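Thursday, August 1, 2024

Most of this week went into one table. It has a light wood top, close to square, and it had turned into the place where everything without a home was put down. I wanted a surface with nothing stored on it, and I wanted rules simple enough that I would follow them in December as well.

## Starting point

The first pass was removal. I took everything off and sorted it on the carpet by how often I had used it since spring. Up to 70 items, most of them adapters and short cables. Ilse Fuchs took a bag of the adapters for her office. The rest went into a drawer, except for the nine things I use daily, which now live on a shelf at arm's height.

Then I cleaned the top. Damp cloth first, dry cloth straight after, always along the grain. I skipped polish. The last one I tried left a film that showed every forearm mark by noon.

## What stays on the table

One container is allowed, and it has to be clear. I had used an opaque tin for years and it filled with screws I could not identify. The current one is a small plastic box, open at the top, roughly a cube. It stands beside the gray cable grommet, a little back from the middle of the top. The grain shows through the walls, so a glance is enough to know what is in it.

The rules for the box:

- Nothing goes in that is taller than the box.
- It gets emptied on Fridays.
- No second box. Kenna Skinner suggested a matching pair, and I can see the appeal, but two boxes would be a filing system.
- It stays behind the work, within reach of either hand.

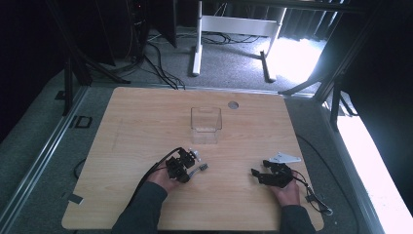

## Cables

Cables are the unsolved part. The grommet is the only opening in the top, and its position suits a monitor, which I don't keep on this table. For anything I hold while working, a lead over the side is shorter and pulls less.

A strip of black tape at the near left corner is still there. I will leave it until I settle on a clip. I tried three adhesive ones from Rothe. Two let go overnight — the third held, but gripped so tightly that I had to use both hands to free the cable.

Bernd Schmieder recommends a screw-on channel along the underside. That means drilling, and I would like to know the thickness of the top first. The caliper is in the drawer with the adapters.

## Next

The shelf needs a lip. After that, the floor on the left side, where slack cable tends to collect on the carpet and catches the vacuum.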